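Search products, kits, spare parts
Go

Hulard Two-Arm Practice Set for School Clubs and Student Teams

Share 5

The Hulard Practice Set is a package for clubs and classes that already own a pair of robot arms and need good work to do with them. It contains the table objects, the task cards, the score sheets and the teacher's booklet. It does not contain the arms. Many schools write to us to ask this, so we put it at the top of the page.

The set was developed together with the student team at Tremblay, who wanted to train for the kitchen round of the Prulari student competition. In this round, two arms must work at one table with ordinary household things: jars, boxes with lids, spoons, dry food. The students found that practice with wooden blocks did not prepare them well. A block does not mind how you hold it. A box with a lid is more difficult, and coffee beans are more difficult again, for they roll everywhere when the angle is wrong.

We have kept the idea of the students and only made it more complete. Most of the task cards are still in their words, with small corrections.
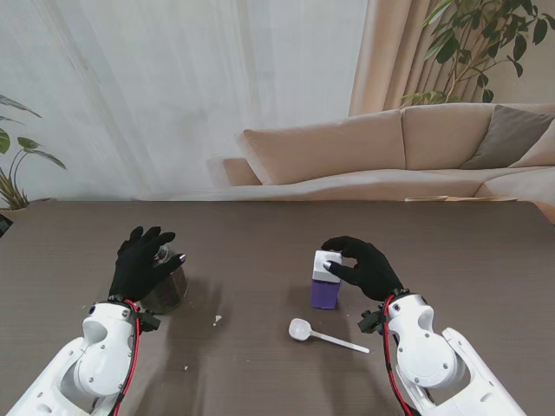 Jar task at Tremblay: one hand at the glass jar, the other on the lid of the purple container.

What the set is for

The set is made for groups from the age of fourteen. It can be used in a weekly club, in a technology class, or for a final project of one or two students. A group should already know how to start and stop its arms safely and how to move each hand to a chosen point. If the group is still learning this, we recommend to begin with our Hulard First Steps booklet, which is sold separately and is quite cheap.

Every task asks for both hands. Sometimes one hand holds and the other opens. Sometimes one hand brings an object and the other must wait in the correct place. Students are often surprised that the waiting is a task of its own, and that it must be planned like a movement.

What you receive

- Purple container with lid
- Glass jar for ground or fine dry food
- Clear plastic jar for whole beans
- White plastic spoon
- Table mat with printed start positions (you may also work without it)
- Task cards, laminated, in a ring
- Score sheets, one pad
- Teacher's booklet, 976 KB as a file, or printed on request

Food is not included. Please buy coffee beans or dry rice locally. Old beans from the back of the cupboard are good enough.

The task cards

The cards are ordered from easy to hard, but a group may jump between them. We describe the main ones below.

Open and close. One hand keeps the container in its place, the other works on the lid. The card asks the students to write down first which finger will press and from which side. Groups with five-finger hands and groups with simple grippers will have different answers, and the score sheet has a column for both.

Spoon. The spoon lies flat on the table and must be picked up by its handle. It sounds like nothing. In our experience it takes more club evenings than any other card, as a thin handle gives the fingers almost no room below it. The booklet proposes three ways to approach it, and your students may find a fourth.

Scoop. The spoon goes into the jar, comes out with something on it and is emptied in the container. Points are taken off for what falls on the table.

Pour. The jar of beans is tilted with one hand while the other hand holds the container under it, or at an angle to it. This is the card which the competition teams practice most. The container has to be held firmly and the opening of the jar has to be close, but if the two push against each other the hold can be lost. The card suggests to fix the meeting point of the two objects first and to program the tilt only after this.
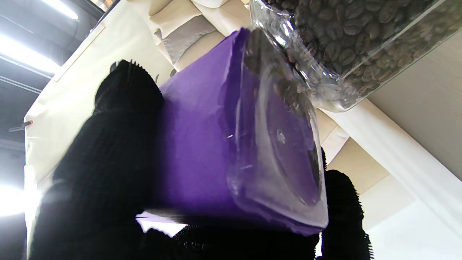 Which arms and hands are suitable

The set is not bound to one maker. You need two arms which can both reach the middle of the same table, and hands or grippers which can close on the container without crushing it. Each hand should be able to carry 800 grams. All objects in the set are much lighter than this when filled as the cards say, but a reserve is useful when the arm is stretched out.

If your fingers are smooth and hard, the container can slide. The Rerkov grip sleeves, which we also sell, fit on many common fingers and can help. Please measure your fingers before you order them – we can not take back sleeves which have been cut.

A camera at the wrist is a good thing to have for the pouring card, when the arm itself hides the opening from a camera placed beside the table. It is not obligatory. Some teams prefer to work with one fixed camera and train with it longer.

The table

Any steady table will do. A plain surface in one color makes it easier for the camera to find small objects. Test the light at the hour when your club really meets. A transparent jar shows bright reflections, and these move when the jar is tilted, so a program which worked in the afternoon may have trouble in the evening. The booklet has a page about this with some exercises.

Leave free space behind the table too, or at least soft furniture. Students will make an arm swing further than they wanted, sooner or later. Keep the stop button in the reach of a person who is not typing.

Cleaning and spare parts

Wash the container, jars and spoon by hand in warm water and let them dry fully before you fill them again. Ground coffee goes into every small gap, so brush off the hands after each session and do not use water on them. Scratches on clear plastic are normal after some use. They matter only if your vision program is confused by them, and then you can order the part alone.

Each object is available as a spare part. Spoons come in packs of 5.

Ordering

Schools and registered clubs can order on invoice. Please write the name of the school and of the responsible teacher. Delivery takes 2 weeks in the normal case, and longer in February, when many teams prepare for Prulari at the same time. If you need the set for a fixed date, please tell us in the order and we will answer if it is possible.

The task cards were last revised on September 1, 2025. Owners of an older set can ask for the new cards without cost – only the postage is to be paid. The scoring of the pouring card has changed, so please do not mix old and new sheets in one group.

2 comments
Share 5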